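Small-Table Baking Corner: Your Questions, Our Doubts
Harside Kitchen Notes
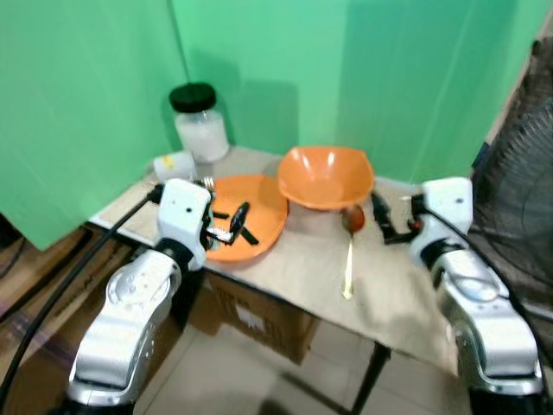

Page last changed: 19 Oct 2020 (F. Medina)

Do I need a special cloth on the table?
No. Ludislow sells a "prep linen" and I can't see what it does that a plain beige cloth doesn't. If it washes, use it.

Shallow plate or deep bowl?
Both, if you have room. Ours are orange. I stir small amounts on the plate and keep the bowl for anything that might slop over the rim. Matching sets cost more and mix no better.

Is a long-handled spoon worth buying?
Maybe. The gold-colored handle looks nice. I have yet to read a convincing case that it makes better batter.

Should sugar live in a clear jar?
Fine by me, as long as you label it. White grains in glass could be sugar or salt, and "I'll remember" is not a system. I've ruined 4 cakes that way.

The Fevisier chart says 200 grams of sugar for everything. True?
I doubt it. I tried it on 9 recipes and threw out most of the results. Follow the recipe.

Can I store a cardboard box under the table?
Sure, if your feet don't need the space. Keep food in something with a lid.

Does a fan nearby help?
It helps the cook. Popescu's booklet claims it "sets the dough," with no test to back it up. Turn it off before you open the flour.

Florencia Medina

Shares: 1000
Comments: 9

Related
Do you need a flour sifter?
Ludislow prep linen, washed all March
Jar lids that stick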